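Clundance Reading Circle — Selection and Program Meeting

Date: Mar 27, 2024
Location: Jiltholm Branch Library, upper room
Minutes status: draft, for approval at next meeting

## 1. Minutes of the previous meeting

Approved with one correction. Under item 4, "paperback edition" should read "large-print edition."

## 2. Spring title

The group confirmed *Gedura* as the spring title. The library system holds six copies, two of them large print. Holds placed by members will be filled in order of request. The novel runs to 742 pages in the standard edition, and the following division was agreed:

- First session: Parts One and Two
- Second session: Part Three and the letters
- Third session: Part Four and the afterword

A proposal to skip the letters was not supported. Several members noted that the ending refers back to them.

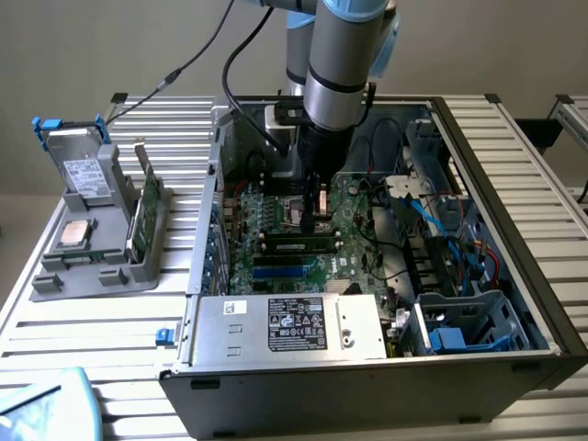 Page references in the discussion guide follow the hardcover. The large-print edition is paginated differently, so the guide will be revised to cite chapter numbers instead. The revised guide goes out by email one week before the first session. Members without email may collect a printed copy at the front desk.

## 3. Author call

Lindgren Press has offered a video call with the author of *Gedura* during the third session. Conditions as stated in the publisher's message:

- Questions to be sent in advance
- No recording
- Maximum length one hour

Accepted. Each member may submit two questions. Duplicates will be merged before the list is sent. The call will be placed at the start of the session — not the end, as first suggested — to leave time for discussion afterward.

## 4. Budget

Balance brought forward: $156. No expenses were reported for the period. Printing of the discussion guide was approved, to be paid from the balance. A request to buy an additional copy of the spring title was deferred until the hold list is known.
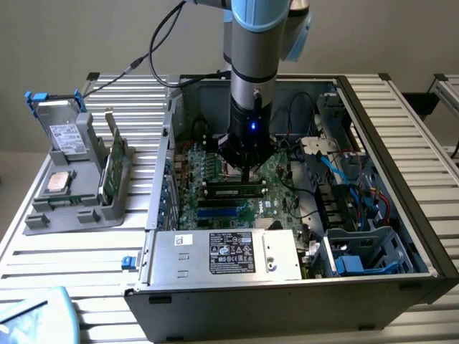
## 5. Fall titles

Nominations remain open. Received to date: one family saga, one collection of short stories, one translated crime novel. Each nomination must include the page count and confirmation that the title is in print. The vote will be held by paper ballot, with the November title decided first.

The group discussed a limit on length after the spring selection. No rule was adopted.

## 6. Actions

- Revise discussion guide to chapter references — open
- Reply to Lindgren Press accepting the call — open
- Check hold list with front desk — open
- Prepare ballot for fall titles — open, carried over

## 7. Other business

The room has been reserved for all three spring sessions. Start time is unchanged. Members are asked to return the previous title to the library before the first session.

Meeting adjourned.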